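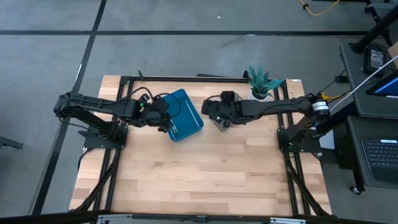 Tendia Top Oil, clear, for wooden worktops, desks and benches

Back in stock. Sold by Akard, trade and public, same price for both.

Page updated 10 July 2022. Older leaflet in the tin lid is wrong on the drying time, go by this page.

What it is
A wiping oil for bare or previously oiled wood. Thin, goes on with a cloth, no brush marks to worry about. Dries to a low sheen, more matt if you buff it early, shinier if you keep adding coats. Maple, beech, birch, ash, oak, all fine. Walnut goes quite a bit darker so do a test patch. Teak and iroko are greasy woods, wipe down with meths first and leave to flash off.

Not for varnished or lacquered tops. It will sit on the surface and stay tacky for weeks. If water beads up on your table and you never oiled it, it's probably lacquer. Sand back or leave it alone.

Not for floors either. We get asked a lot. Too soft underfoot, and slippy.

Sizes
Small tin, enough for a desk or a side table
Standard tin, does a decent sized bench twice over
Workshop can, comes with a pouring spout, spout is in the box and not on the can so don't throw the box out

All the same oil. The workshop can had a green label for a while, now cream like the others.

Colour
Clear. Having said that, any oil will warm up pale wood a bit. Maple goes from nearly white to a light honey colour. If you want it to stay pale get the Clear Pale version (same tins, white lid), which has a touch of white pigment in it. Stir the Pale before you start and again halfway. It settles, and the last bit in the tin comes out like milk.

Dark streaks in maple are just the tree. They will show up more once oiled. Can't be sanded out, please don't try, we've had people go right through the top layer of a glued up board.

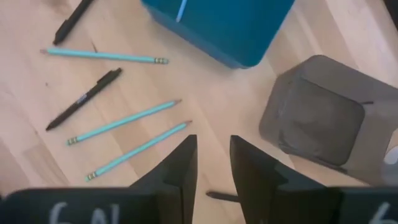 Pencils and pens on pale wood.

Marks and stains
Pencil comes off an oiled top with an ordinary rubber. Do it dry, then wipe. Biro is harder, try a dab of meths on a cotton bud and re-oil the spot after. Permanent marker, no promises. Fine sandpaper along the grain, small patch, new coat. Ink that has sat on bare wood overnight is usually in for good, which is a fair argument for oiling the top before anyone uses it.

Tea rings: leave them a day, lots go by themselves. If not, rub with a bit of oil on a grey pad.
Glue: let it set and lift with a plastic scraper.
Candle wax: bag of frozen peas on it, then scraper.
Metal marks on oak (the blue-black ones) need oxalic acid, we don't stock it.

How to put it on
Sand to 180 grit, hoover, then wipe with a dry cloth. Don't go finer than that or the oil won't soak in properly.
Shake the tin. Pour a little on the wood and spread it with the cloth, along the grain.
Leave it ten minutes. Look across the top against the light. Dull patches want more oil.
Wipe off everything that's left on the surface. Everything. The one step people skimp on, and nearly all our complaints come from it. If it feels sticky next day there was too much left on.
Second coat after 6 hours if the room is warm and there's air moving. Overnight in a cold garage.
Two coats is enough for a desk. Three for a bench or a kitchen top. End grain drinks it, keep going untill it stops.

Do the underside as well. One coat will do. A top oiled on one side only can cup, especially wide ones made up of strips, and then the bolts don't line up any more.

If the top is fixed down to a metal frame, slacken the bolts and get the cloth under the edge. Or take it off if you have the space. Slotted holes are better than round ones for fixing, wood moves across its width through the year and a tight bolt is how you get splits.

Oily cloths
Please read. Cloths soaked in this oil can heat up and catch fire by themselves if they're screwed up in a bin. Lay flat outdoors to dry, or put in a bucket of water with a lid. Goes for kitchen roll too. Same with any drying oil, not only ours.
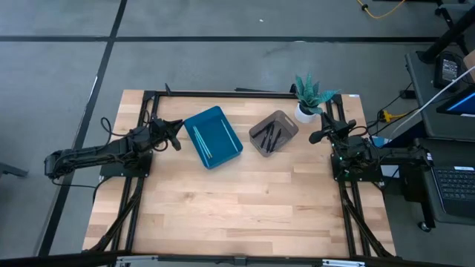
How long before a freshly oiled table can be used?
Light use the next day, things like paper and books. Leave it a full week before you put anything wet, hot or heavy on it, and longer in an unheated room.

Drying, the full version
Touch dry: 6 hours at normal room temperature
Recoat: as above
Water resistant: after a week
Below 5 degrees don't bother, it won't cure. Bring the tin indoors the night before too, cold oil goes on thick.

Smell is mild, a bit like linseed with orange peel. Gone in a few days with a window open. Smell hangs about longer inside drawers and cupboards so leave those till last, or use Fimov wax in there.

Goes with
Fimov Soft Wax. Over the top of cured oil for a silkier feel. Optional. Marks a bit more easily with water so we wouldn't on a kitchen top.
Onishi lint-free cloths. Pack of 60. Dearer than old T-shirts but no fluff, and white so you can see what you're picking up. Dye from coloured cloths can come off on pale wood, it has happened.
Grey hand pads, sold singly.
Plastic scraper, the yellow one. Blue is out of stock.

Looking after it
Damp cloth and a drop of washing up liquid, dry it off after. No cream cleaner, no bleach, no spray polish (silicone in it, next coat won't take). When water stops beading, or the top looks grey and thirsty, put on another thin coat. Once a year for most desks. A school bench or a shared table might want it each term.

October is a good time for a yearly coat, before the heating goes on and everything dries out.

No need to strip the old oil first. Clean, light rub with the grey pad, wipe, oil, wipe. Half an hour's work and then leave it be.

Storage
Lid on tight. A skin on top is normal in a part used tin, lift it off and use what's underneath. If it's gone to jelly it's finished. Decant what's left into a smaller jar if you want to keep it going, less air in there. Label the jar!! Keep away from kids and pets. 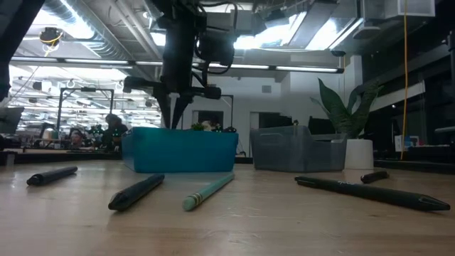 Black marker on a light wooden tabletop.

Delivery
Small and standard tins go by normal post. Workshop can is courier only, someone has to be in to sign. No deliveries to PO boxes. Can't send it by air so nothing outside the mainland for now, sorry. Collection from the Akard counter is free, ring first as the cans are kept in the back store.

Returns
Unopened tins, fine, keep the reciept. Opened tins only if there's something wrong with the oil. Dented tins, send us a photo the day it arrives and we'll swap it.

Samples
Little sachets of the Clear and the Clear Pale, pay postage only. Try both on an offcut or underneath the table and look at them in daylight. Colours on a screen are no guide at all.

Batch number is stamped on the base of the tin. Have it handy if you're ringing about a problem.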